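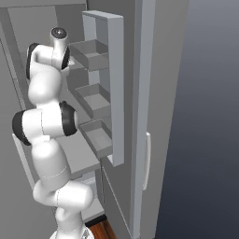
Search tickets Go

Fridge-close task: planner returns a path, arm stalls before the door moves
Component: motion planning / scene sync
Reported by: Suqin Tang
Status: fix in review

Running the kitchen sim with the Vadden planner and the stock Ondard controller. The task starts with the refrigerator door open and the arm between the door and the cabinet. The planner returns a path with no collision warnings. The controller then aborts with "path tolerance exceeded" on joint 5. It happens on 16 seeds in the nightly set. The other seeds pass.

Tried first:
- Raised the path tolerance on joint 5. The abort comes later but still comes.
- Cut max velocity by half. No change.
- Turned off the camera nodes in case they were starving the control loop. Loop timing was already fine. Turned them back on.

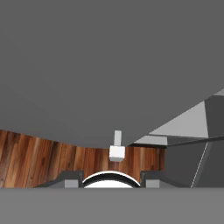

Next I dumped the planning scene at the moment of the abort and compared it with the simulator state. The robot links match. The refrigerator body matches. The door does not. The planner has it at the angle it had when the episode was reset, and the simulator has it further closed. So the arm is planning around a door that has moved.

The door pose comes from the Enalum bridge, which only publishes an articulated joint when it changes by more than a threshold. Ours was set to 3 degrees. Small pushes from the forearm never get through.
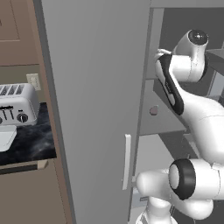 Setting the threshold to zero fixed most of the seeds, but 2 still failed. Both have the forearm low and close to the door edge. The collision model for the door was a single box built from the panel, and it left out the handle. The handle is a slim upright bar near the edge of the door, right beside the black-ringed lower joint in this pose, so the planner was counting clearance it didn't have. I added the handle as its own collision shape with the same parent link.

Reran the failed seeds on Saturday with both changes. All pass. Du's regression branch still has the old door model and needs a rebase before anyone compares numbers.

Open: the zero threshold makes the bridge log very noisy. I'd like to move those messages to debug level in the same merge request.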